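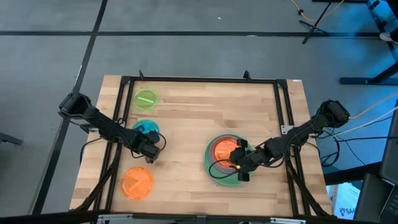 Mesa con los dos brazos, vista desde arriba. Pila de platos a la derecha.

Cuaderno de taller, diciembre. Planificación de compras para el próximo semestre.

Objetivo de la entrada: dejar escrito qué pedimos, qué aplazamos y qué falta por medir antes de cerrar el presupuesto con Plavo. La tarea de referencia sigue siendo la de la vajilla de plástico, apilar y separar piezas redondas con dos brazos.

1. Dedos para las pinzas. Los de ahora son rígidos y oscuros, y contra el plástico translúcido cuesta juzgar el contacto en el vídeo. Orkow vende dedos con punta blanda en lotes de 20. Un lote cubre esta mesa y deja recambios. Prioridad alta, va en el primer pedido.

2. Vajilla. Hay que comprar más juegos del mismo fabricante y al menos uno opaco. Los platos translúcidos dan reflejos en la madera y, si se levantan inclinados, se ve el fondo a través de ellos. Para comparar resultados necesitamos las dos clases. Presupuesto: 200 euros, sin gastos de envío.
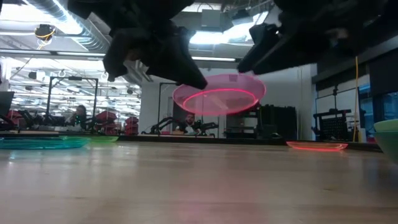 3. Cableado. Bachmann ofrece 100 metros de funda trenzada y un paquete de 100 bridas reutilizables. Se piden las dos cosas. Los cables de las muñecas hacen lazos demasiado amplios sobre la zona de trabajo. Antes de cortar la funda, medir con el brazo estirado del todo - la última vez nos quedamos cortos.

4. Iluminación. Pendiente. Virnlow ha mandado oferta de paneles difusores, pero el precio no incluye montaje y no tenemos claro dónde colgarlos con tanto conducto en el techo. Pedir plano con medidas. Si no llega antes del cierre, pasa al semestre siguiente.

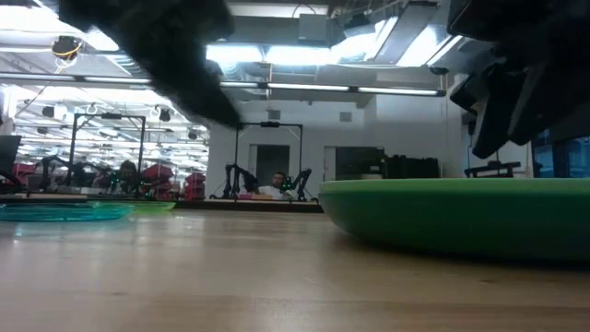 Plato verde en primer término; al fondo, el otro puesto con su pórtico.

5. Pórticos. No se compra ninguno nuevo. Sale más barato pedir perfil suelto y escuadras, y montarlos aquí. Falta la lista de cortes.

Por hacer: pedir a Orkow plazo de entrega por escrito, preguntar a Plavo si admite dos facturas separadas y revisar las abrazaderas que quedan en el cajón antes de pedir más.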